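Pushing Blocks for a Learner: What Our Examples Did and Did Not Cover
Project report, spring term 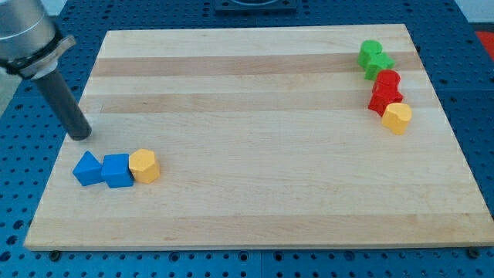 Carolina Sequeira doubted from the first meeting that a pile of recorded pushes would teach the arm anything beyond the habits of whoever was steering it. I wrote her objection at the top of my notes and have been arguing with it since April. By the end I agreed with more of it than I wanted to.

1. What we set out to do

The task was to gather short examples of a robot arm moving colored blocks across a wooden board with a blunt rod, each paired with a typed instruction such as "push the blue cube to the green cross." A model would then be trained on the pairs. The course handout suggested 2,000 examples. Our plan, which we called Minami, promised that many, and I think the promise was careless. We had never timed a single one.

2. How the examples were gathered

One person steered and one person watched the log. Each session ran 15 minutes before we swapped, because steering got sloppy after that. Instructions were written in two ways. In the first half of the project the person steering picked a push and typed what it was going to be. In the second half a partner wrote the instruction first and handed it over. The second way was slower and the sentences were much better. People who write their own instructions pick easy ones.

Itsuki Maruyama wrote the script that saved the recordings and dropped any that ended early. For two weeks it also dropped good ones where the rod paused before contact, and we lost around 200 that way. They can't be recovered.

3. What we ended up with

We kept 436 examples. I went through all of them by hand and have these complaints:

Most pushes start from the side of the block that is easiest to reach. There are very few where the rod has to go around a cluster first.

The pyramid is underused. It turns when pushed off center and everyone avoided it.

Instructions that name only a color ("move the red one") are ambiguous when two blocks share that color. We kept them in, and I am not sure we should have.

Blocks that touch each other tend to travel together. The label says one block was moved and the recording shows two.

4. Training

The model trained on our set did fine on pushes that looked like ours. I don't put much weight on that. The test examples came from the same people in the same sessions, so a good score mostly says the model can copy us. When Carolina wrote her own instructions and set the blocks out in tight groups, it often went for the wrong block or stopped short — and that was with words it had seen plenty of times.

5. What I would change

Write the instructions before anyone touches the controls. Hold back one person's examples entirely for testing. Start some sessions from awkward layouts on purpose, and record the failed pushes too, with a mark saying they failed. The target should be set after a trial session.

I would also drop the claim in our plan that more examples will fix the rest. We have no evidence for it either way.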